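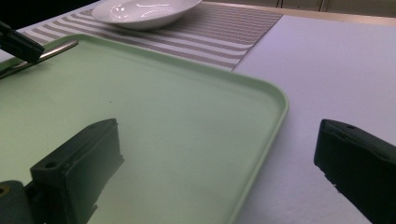
The Wongsuwan canteen is a staff dining hall in Wotcombe run by the catering firm Skudis. It serves 900 meals a day and has 126 seats. It is known mainly for the gradual automation of its table clearing and tray setting, which began under the manager Siriporn Thongsuk.

Background

Trays were originally set and cleared by hand. Dining room staff laid out bowls and cutlery before each service and stacked used trays on carts for the dishwashing room. Wrist and shoulder complaints were common, and the early shift, starting at 5:30 a.m., was hard to fill.

Introduction of automation

Skudis first automated the dishwashing line, adding a conveyor and a tray stacker. Work on table setting followed under the name Clundden. Staff use hand-held grippers to carry out ordinary tasks, such as moving spoons and bowls, and the recorded movements are used to train robot arms. Thin cutlery has proved harder to handle than bowls or trays. A trial station with two arms opened in December and sets around 156 trays an hour when no one has to step in.

Effects on staff

No jobs were cut during the first stage, but duties changed. Six employees moved from clearing tables to recording and checking work, among them Yupin Nilsuwan and Montri Wannasri. The new posts carry a higher hourly rate and involve less lifting. They also involve long periods of repeating one movement, and recording sessions were shortened after complaints of sore hands.

Thanakorn Chuensuk, who represents the kitchen workers, asked for pay during retraining and for limits on the use of recordings to judge individual speed. Both were written into the shift agreement. The early shift now starts at 6:15 a.m. Some long-serving staff chose to stay at the serving counter, where no automation is planned.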